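### 3.2 Sorting habits and load size

Households in the Custano survey kept a laundry diary through July. Of the 797 diaries returned, 202 listed dark clothes as a separate load.

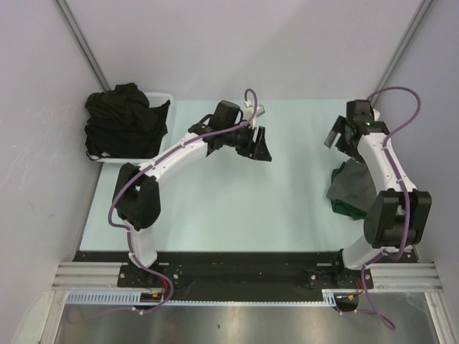 **Figure 4.** Black fabric heaped in a white plastic bin.

Dark loads were washed less often than mixed ones – and at lower temperatures. The diaries covered 1544 loads in all. Load weight was reported by the households and was not checked. Homes in Testura often left this field blank, so they are left out of the weight comparison in Section 4.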